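Home | Posts | Replies | Media | About

Canan Bilgin
20 February 2025

1/ Spent the week with two hand-held grippers on the bench, the Clasex and the Tuncer. Same idea on paper: two soft curved fingers, wide camera, walk around and collect. A few notes before the marketing gets to you first.

♡ 20 ↻ 8

2/ The Clasex sheet says the fingers "conform to any object." Any? They conform fine to a mug. Give them a flat washer on a tabletop and they fold over it and slide off. The Tuncer fingers are stiffer and do a bit better there, and worse on anything squashy.

3/ Cloth is where I expected a clear winner and didn't get one. Pinching a rag by an edge works with both. Pinching it in the middle gives you a bunched-up wad that no policy will ever learn to unfold from 20 demos. I don't care what the video shows.

4/ Weight. After 900 grasps my wrist had opinions about the Clasex body. It's wide at the back and the balance sits too far behind the fingers. The Tuncer is lighter but the trigger is mushy and I kept closing it halfway without noticing.

5/ Cameras. Both vendors love a very wide lens and I see why, you get the fingers and half the room. You also get straight lines that aren't straight. Their calibration tool reported a lovely low error for me, and then two runs with the same file disagreed at the edges. So which one do I believe?

♡ 8 ↻ 2

6/ Glass is my favorite way to ruin a demo day. Plain bright pane, nothing for tracking to hang on to, exposure hunting all over the place. Every benchmark I've been sent was shot in a cluttered kitchen — great for tracking, not much like the places people want these things to work.

7/ So part of the Ulerberg runs went right up to a window, with a marker on the wrist to check hand pose against. I'm still not convinced the marker helps once the hand turns. Out of 1054 clips I'd trust the pose in the slow ones. The fast ones I'd want to go through by hand. 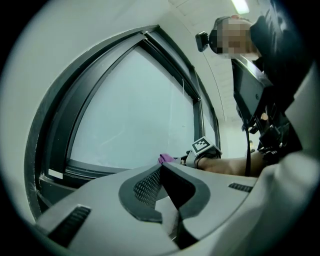 Fingertips closed at the window, purple material right above them, marker on the wrist side.

8/ Someone will ask about the Gromska controller. I tried it. It's a nice box with a nice light on it. Latency looked the same to me as the stock one, and if there's a gain I couldn't find it in my logs. Happy to look at yours.

9/ Would I buy either? Not yet. Clasex says new finger pads in April. I'll test them when they're in my hand — release notes don't pick up washers.

♡ 20 ↻ 8 Share

Contact | © Canan Bilgin | Back to top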